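Countertop Microwave Oven: Periodic Safety Checklist with Comments

Staff Kitchens and Shared Benches, Sheet 14

Applies to all countertop microwave ovens on the Midtbø site. One sheet per unit. Mark each item P (pass), F (fail) or N (not checked). A unit with any F in sections 2 or 3 is to be unplugged and tagged.

Unit: Midea, countertop, white
Asset tag: 556
Period: August
Previous sheet: on file, no open items

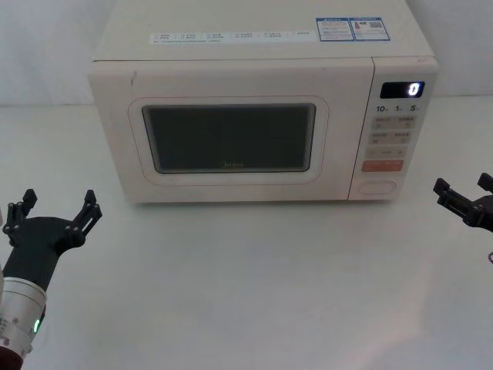

Inspected by Haris Ionescu | Reviewed by Arsalan Chaudhry

Section 1. Placement and exterior

1.1 Unit stands level on a flat surface. P
1.2 Nothing stored on top of the unit. P
1.3 Clearance behind and at both sides as per manufacturer's manual. P
Comment: Measured at the rear left corner, 127 mm to the wall.
1.4 Labels on top present and attached. P
Comment: Long strip along the front edge, two blue-bordered labels toward the back right corner. Do not remove when cleaning.
1.5 Casing free of dents, rust and lifted paint. P
Comment: Faint dark mark on the door face, upper left. Surface mark only. Not a defect.
1.6 Power cord and plug undamaged, no extension cord in use. P
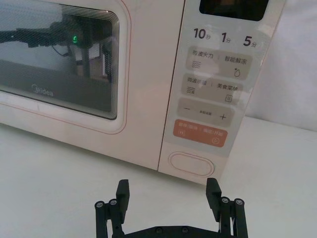 Reading time: 3 min

Section 2. Door glass and control panel

2.1 Window glass free of cracks and chips. P
2.2 Mesh behind glass intact, no holes or separation from the border. P
Comment: Checked with a flashlight from the cavity side. The glass is reflective and mesh faults are hard to judge from outside.
2.3 Quick-time keys respond on first press. P
Comment: Keys are for 10 seconds, 1 minute and 5 minutes. Markings are in Chinese characters next to the numerals. An English key card from Stadent is on order. Until it arrives, new users are to be shown the panel.
2.4 Dual-function buttons respond on both sides of the divider. P
Comment: Left side of the second button needs a firm press. Recheck next period.
2.5 Stop function cuts power to the cavity within one second. P

Section 3. Door, latches and cavity

3.1 Door opens fully and holds position without sagging. P
3.2 Hinge side free of play. P
3.3 Both latch hooks present, not cracked or bent. P
3.4 Interlock slots clear of food residue. P
Comment: Wiped out with a dry cloth during inspection. Do not spray cleaner into the slots.
3.5 Oven does not run with door open. P
3.6 Leakage test at door seal. N
Comment: Atix meter out for calibration. To be done on its return, before this sheet is closed. 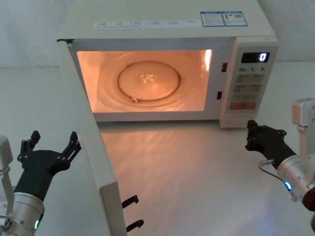
Page 2 of 2

3.7 Cavity lamp working. P
3.8 Glass turntable seated on the central coupler, rim undamaged. P
3.9 Roller ring turns freely. P
Comment: Run with a cup of water for 91 seconds. No scraping.
3.10 Cavity walls free of burn marks and peeling coating. P

Section 4. Follow-up

4.1 Complete item 3.6. Ionescu.
4.2 Recheck item 2.4 next period. Ionescu.
4.3 Fit key card when received. Chaudhry.

Reviewer's note: Item 3.6 cannot be left at N for two periods in a row. If the Atix meter is still out at the end of the month, request the spare from Direer stores under the site code Direr. A.C.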